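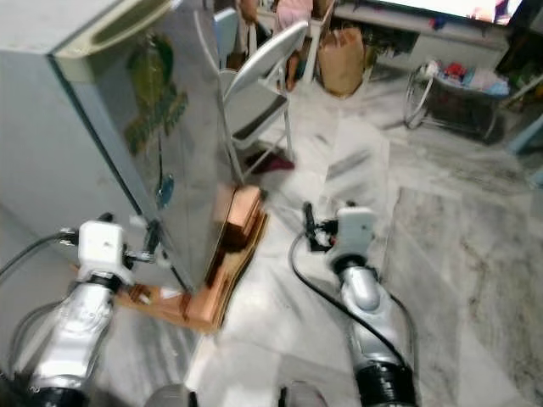 WORKSHOP NOTEBOOK / Ground painting, Asik square

Last updated: May 21, 2021

Test patches on the asphalt, second round

I write this while the numbers are still on my glove and not yet washed away. The morning was for the patches at Asik, the afternoon for mixing and for the stencil of the big leaf.

For those who were not in the earlier entries: the idea is to paint the parking corner of Asik square in light colors, so that the ground takes less heat in summer, and to make it a drawing and not only a white floor. The city has agreed to the corner between the two plane trees and the bus shelter. The drawing is the old course of the stream that runs in a pipe under the square. We have permission for the ground only. The shelter and the curb stay as they are.

State of the patches

There are 36 patches, each one the size of a pizza box, made in February on the strip behind the shelter. All had the same cleaning and the same primer. The difference is in the binder, the grit and the color.

The pale yellow with lime binder is finished, I would say. It became powder at the corners and one can take it away with the shoe. This is a pity, because it has the nicest surface of all and the color stays calm also in strong sun. I would still use it on a wall. On asphalt, where cars turn the wheel while standing, I do not believe in it anymore.

The Masano binder holds much better. Patches with fine grit are almost like on the first day, but they show every tire and every chewing gum. With coarse grit they look dirty earlier, and then they stay at this level of dirty and do not become worse. I prefer the second. From a few steps away it reads as a gray-blue, and for a stream this is not wrong.

Two patches of the pale green have a crack that goes through from the asphalt below. It is not the fault of the paint. We must walk the whole corner again and mark the cracks before we lay out the drawing, so that no thin line of the design comes next to a crack. A wide field can have a crack in it and it does not disturb.

Temperature

Measured at midday in full sun, with the contact probe, always in the center of the patch. The bare asphalt beside it was measured before and after. The best patch was 7 degrees (Celsius, as always in this notebook) cooler than the bare asphalt. This was the off-white with Masano and fine grit. The pale green was close to it. The dark blue, which I wanted for the deep part of the stream, was hardly different from the asphalt, and this I should have known before I spent one afternoon on mixing it.

One day of measuring is not enough for a result. I put it here so that we have it. A cloud passed during the third row and I repeated this row from the beginning. The shade of the left tree also reaches the last row earlier than I thought, so next time start from that side.

Slipperiness

Tried with a bucket of water and three kinds of shoes. Fine grit, when wet, is not acceptable in the place where people come down from the bus. Coarse grit is good. So the question is a little bit decided by itself: coarse in the walking band along the shelter, fine only in the inner fields if we use it at all. I would like to avoid two sorts in one drawing. The border between them will be visible, and when somebody must repair it after some years he will not know which sort is where. If we do it anyway, it has to be written on the plan.

Colors, after looking again

The blue must become lighter. I mixed three steps this afternoon from the off-white with a small quantity of the blue paste, and painted them on roofing felt. The middle step is good in the workshop and too sweet outside, it makes me think of a swimming pool. With a little of the burnt earth in it, it gets quieter. Recipe is on the lid of the can and I copy it in the color book tomorrow.

The yellow for the fish we keep, but with Masano and not with lime.

Quantity and money

The corner has 200 square meters to be painted, two coats. The offer from Haberkorn for the grit came in and is fine. For the primer we have 1,000 euros left in this part of the budget and it must cover also the tape and the rollers. I think it is possible if we do not prime under the plane trees, where the ground will stay unpainted in a ring anyway so the water can go to the roots. The ring should be wider than on the plan. The roots have lifted the asphalt there and paint will break on it in the first winter.

Rinse water: we cannot wash the rollers on the square, the drain goes directly into the pipe with the stream. All rollers come back to the workshop in closed buckets. Please do this also in the evening when everybody is tired. At the Ronwood wall we were not careful enough, and the gray trace beside the drain is still there.

Stencil

The big leaf is cut from the thin board, in four parts. The bridges are too narrow at the tip, one has already bent while carrying. I glued a strip on the back side. For the fish I will leave the bridges double as wide and paint them closed by hand after.

The board drinks the paint at the cut edge and swells. Shellac on the edges helped with the Ronwood stencils, so again shellac, two times, and let it dry over night.

To do

Walk the corner with chalk and mark cracks.
Ask the city if the bicycle stand can be moved for the painting days, and who moves it.
Measure the patches again on a hot day, beginning at the tree side.
Correct the ring around the trees on the plan.
Order coarse grit, wait with the fine.
Copy the blue recipe from the lid.
Find the long straightedge. It was last used for the Ronwood lettering.

The probe needs a new battery, it switched off two times in the last row. The values in that row are the ones from after switching on again.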